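Why Do Folded Shirts Get Wrinkles?

I fold a lot of shirts, and I've got a soft spot for the gray speckled kind!

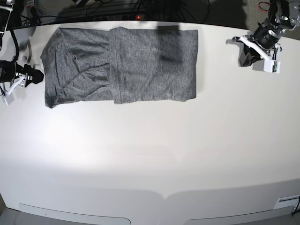 But my shirt comes out of the drawer wrinkly even when I fold it, a reader from Zelstead wrote to me. Good point! Folding doesn't stop every wrinkle. It just helps you choose where the creases go.

T-shirt cloth is usually knitted, so it's made of tiny loops of thread (way too small to count!). Loops can stretch and slide, and that's why your shirt bends when you do. When cloth gets squashed in a heap, it bends every which way, and some of those bends stay put. Those are wrinkles.

Want to try it? Grab 2 old T-shirts. Scrunch one into a ball. Lay the other on a table, smooth it from the middle out to the sides with flat hands (I love this bit), then fold it. Wait 20 minutes and open them both up. Which one has more lines?

Mine go in a drawer after that, gray ones on the left. My socks are another story, and I'll get to those in December.

Contact Skurus Kids | © 2020 Skurus | Back to top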